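Thread: Wrist-view only vs. wrist + overhead for handheld gripper demos?
Board: Manipulation & Imitation Learning

gustev_grips
20 Oct 2023

Okay so I've been sitting on this for a while and I want some opinions before we burn another month on it. We collect demos with handheld grippers at our place in Gustevport (two hands, camera on each gripper, marker on top for tracking) and train a policy we call Dralik. Until August everything we trained used both gripper views plus a fixed overhead camera. Then I dropped the overhead view just to see how bad it would get.

It got better!! Same 526 demos, same training recipe, same 20 test rollouts per task. The fruit pick went from 11 successes with the overhead to 17 without. Handovers between the two grippers improved as well, though less. I reran the whole thing with a new seed because I figured I'd mixed up the folders, and nope, same story.

My theory is that the overhead camera gives the policy a lazy way out. It learns where in the room things usually are and stops paying attention to the object. With only the gripper view, the fruit is big and close and there's nothing else to lean on when it's time to close the fingers. An apple between the pads looks pretty much like this from any table you stand at:
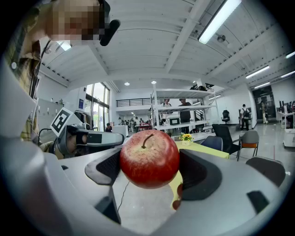
marshmallow_pid wasn't buying it. Twenty rollouts is a tiny number, they wrote, and going from 11 to 17 is the kind of jump you can get from somebody resetting the table a bit more kindly the second time. Did you randomize the order of the two policies or run one whole batch and then the other?

gustev_grips
One batch and then the other. Yeah, I know. In my defense the start positions came off a printed sheet, but the same person (me) did the resets and I knew which policy was running. I can redo it interleaved.

fuleo_fan
We saw something similar on the Fuleo arms but only for grasping. As soon as the task had a "go find the thing" phase, gripper-only fell apart. The arm would stare at a patch of tablecloth and drift. So before you throw out the overhead, what happens if the fruit starts outside both gripper views?

gustev_grips
Good question, and I don't have a good answer. Nearly all our demos start with the object already in at least one view, because that's just how people hold the things when they walk up to a table. There are six demos where it isn't. I don't think Dralik learned anything from six demos.

marshmallow_pid
Then your result is "gripper view is enough when the gripper can see the object." I'm not trying to be mean, that's still useful! But the title of your writeup had better not say the overhead camera hurts.

latency_lou
Going to disagree with marshmallow a little. It's a real effect in my experience and it has to do with where the background comes from. Our overhead camera never moved in the whole dataset, so the policy basically memorized the furniture. Someone shoved the table over by a hand's width and everything with the overhead view missed. Gripper-only didn't care. Try moving your table before you redo anything else, it takes five minutes and it'll tell you more than another batch of rollouts.

fuleo_fan
Or random crop the heck out of the overhead image during training. Or drop that view entirely on a chunk of the batches. We did the dropout version and got most of the grasping back without losing the search part. Took longer to train, no question.

gustev_grips
View dropout is so much less work than what I had planned, thank you. What rate did you use?

fuleo_fan
Half. We tried less and couldn't see a difference from no dropout at all.

marshmallow_pid
How are people syncing the two grippers, by the way? The Châu group's notes say they line everything up on the tracking timestamps and ignore the camera clock, and I've never managed to make that work for handovers. One hand always lets go a hair before the other one has it.

latency_lou
Camera clock here. We clap the two grippers shut together at the start of every session and align on that. Crude but it works, we're never off by more than a frame or two.

gustev_grips
Same, we do the clap. Okay, plan: move the table first, then interleaved rollouts with somebody else doing the resets blind, then a dropout run at half. I'll also collect a set with the fruit starting out of view. I'll post the numbers in this thread, even if marshmallow turns out to be right.

marshmallow_pid
Please do. And give us the per-position results too, not only the totals.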